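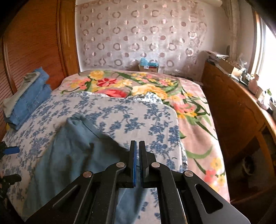 Fig. 1 – Tissu bleu clair sur un lit.

4. Pose flottante des lames Jetwood sur sous-couche Dinsa

Cette section suppose que vous avez lu les sections 2 (outillage) et 3 (dépose de l'ancienne moquette). L'emballage des lames annonce une pose « en une après-midi, sans expérience ». Nous avons suivi la notice du carton à la lettre sur deux chambres et un couloir, et il a fallu y revenir le lendemain dans les trois cas. Prévoyez deux jours par pièce, davantage s'il y a un placard intégré.

4.1 Avant d'ouvrir les cartons

1. Comptez vos cartons et comparez les numéros de lot imprimés sur le petit côté. Deux lots différents de la même teinte « chêne fumé » ne se ressemblent pas toujours autant que le vendeur le promet. Si vous n'avez pas le choix, mélangez les lames de plusieurs cartons dès la première rangée.

2. Vérifiez le contenu. Un carton complet contient 11 lames. Le calcul de surface proposé en magasin ne compte aucune perte, ce qui arrange surtout celui qui vous revendra le carton manquant au détail. Ajoutez un carton pour une pièce rectangulaire, deux si les murs partent de travers ou si vous posez en diagonale.

3. Laissez les cartons fermés, à plat, dans la pièce où ils seront posés, pendant deux jours. La documentation commerciale parle d'un produit « prêt à poser dès l'achat ». La notice technique du même fabricant demande pourtant l'acclimatation, en petits caractères, au dos. Suivez la notice technique.

4. Mesurez l'humidité de la chape à plusieurs endroits, y compris le long du mur extérieur. Les bandelettes vendues avec la sous-couche changent de couleur à peu près quand elles veulent ; un hygromètre de location donne une réponse plus sérieuse.

Attention : ne posez rien sur une chape neuve qui n'a pas séché le temps indiqué par le maçon, même si la surface paraît dure et claire.

4.2 Préparation du support

5. Retirez toutes les agrafes et les bandes à clous de l'ancienne moquette. Passez ensuite la main (gantée) partout. Une agrafe oubliée perce la sous-couche et vous l'entendrez craquer pendant des années.

6. Grattez les restes de colle. Le décapant Ustik vient à bout des colles acryliques récentes. Sur les colles brunes anciennes, le résultat est loin de ce que montre l'étiquette, et il vaut mieux s'arrêter tout de suite.

Attention : une colle noire ou brune très ancienne, ou des dalles cassantes sous la moquette, peuvent contenir de l'amiante. Ne grattez pas, ne poncez pas, faites faire un diagnostic.

7. Posez une règle de deux mètres au sol dans plusieurs directions. Tout creux visible sous la règle se rattrape au ragréage. Certaines sous-couches sont vendues comme « autonivelantes » : une mousse de quelques millimètres ne nivelle rien du tout, elle s'écrase dans le creux avec la lame par-dessus, et c'est la languette qui finit par céder.

8. Aspirez. Aspirez une seconde fois le matin de la pose.

4.3 Sous-couche

9. Déroulez la sous-couche Dinsa perpendiculairement au sens des lames, face quadrillée vers le haut. Les lés se posent bord à bord, sans chevauchement.

10. Fermez les joints avec l'adhésif aluminium fourni. Le rouleau est court. Achetez-en un second avant de commencer, faute de quoi vous serez tenté de sauter un joint sur deux le long du mur du fond.

Note : le gain acoustique inscrit sur le rouleau a été obtenu en laboratoire, sur une dalle en béton épaisse. Sur un plancher à solives, nous n'avons pas entendu la différence entre ce modèle et celui d'en dessous, nettement moins cher. Si votre copropriété impose une valeur précise, demandez le procès-verbal d'essai complet et lisez la description du support.
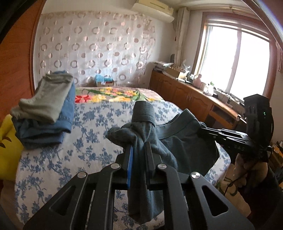 4.4 Première rangée

La première rangée décide de toutes les autres. Ne la confiez pas à la fin de journée.

11. Choisissez le mur le plus long et le plus droit. Vérifiez-le au cordeau – un mur qui paraît droit à l'œil l'est rarement sur toute sa longueur.

12. Placez des cales pour garder 12 mm de vide entre les lames et le mur. Les cales en plastique du kit glissent dès qu'on frappe ; des chutes de lame coupées à la bonne largeur tiennent mieux.

13. Sciez la languette des lames côté mur. Emboîtez les lames de la rangée par les petits côtés, à plat, puis contrôlez l'alignement avec la règle avant de continuer.

14. Si le mur ondule, reportez son profil sur les lames avec un crayon et une petite cale, puis recoupez. C'est long. Aucune plinthe ne rattrapera cela proprement, quoi qu'en dise le catalogue.

4.5 Rangées suivantes

15. Commencez chaque rangée par la chute de la précédente, à condition qu'elle soit assez longue pour décaler les joints d'au moins un tiers de lame.

16. Présentez la lame en biais, engagez la languette et rabattez. Le « clic » vanté sur le carton n'est pas une preuve d'assemblage. Passez l'ongle sur le joint : s'il accroche, la lame n'est pas en place, clic ou pas.

17. Terminez à la cale de frappe, par petits coups. Ne frappez jamais directement sur la rainure.

18. Autour des tuyaux de radiateur, percez un trou nettement plus large que le tuyau, avec le même jeu de dilatation que le long des murs. Les rosaces couvrent le vide.

Attention : ne vissez rien à travers les lames, ni butée de porte ni îlot de cuisine. Un sol flottant bloqué en un point se soulève ailleurs, souvent dès le premier mois de chauffage, en novembre chez nous.

4.6 Seuils et plinthes

19. À chaque porte, interrompez le revêtement et posez une barre de seuil. Jetwood admet la pose continue entre plusieurs pièces « dans certaines conditions », lesquelles se trouvent à la page 68 du cahier technique, avec les exclusions à la page 69. Après lecture des deux, il ne reste pas grand-chose d'autorisé. Mettez un seuil.

20. Les barres Praretti se clipsent sur un rail vissé dans la chape, entre les deux revêtements. Vérifiez la hauteur avec une chute de lame avant de percer. Le modèle dit universel ne convient pas entre une lame et un carrelage épais ; prenez le modèle à rattrapage de niveau.

21. Fixez les plinthes au mur, jamais au sol. La colle Ustik en cartouche convient sur un enduit sain. Sur un mur peint, poncez d'abord légèrement. La mention « tient immédiatement » est optimiste : calez les plinthes jusqu'au lendemain, surtout les plus longues, qui se décollent par le milieu.

22. Retirez toutes les cales de la section 4.4 avant de poser les plinthes. Une cale oubliée revient à une vis.

4.7 Mise en service

23. Vous pouvez marcher sur le sol dès la fin de la pose. Attendez le lendemain pour les meubles lourds et collez des feutres sous les pieds, y compris ceux du lit.

24. Nettoyez avec une serpillière bien essorée. Le nettoyeur vapeur est déconseillé par la notice et mis en avant par la publicité du même revêtement ; en cas de litige, c'est la notice qui sera citée.

25. Conservez la facture, une étiquette de carton avec son numéro de lot et deux ou trois lames entières, à plat. La garantie longue durée ne couvre ni l'eau stagnante, ni les rayures, ni une humidité de support non mesurée. Notez donc vos relevés de l'étape 4 et gardez-les avec la facture.

Pour le remplacement d'une lame abîmée au milieu de la pièce, voir la section 6. Pour les escaliers, la pose flottante est exclue : voir la section 5.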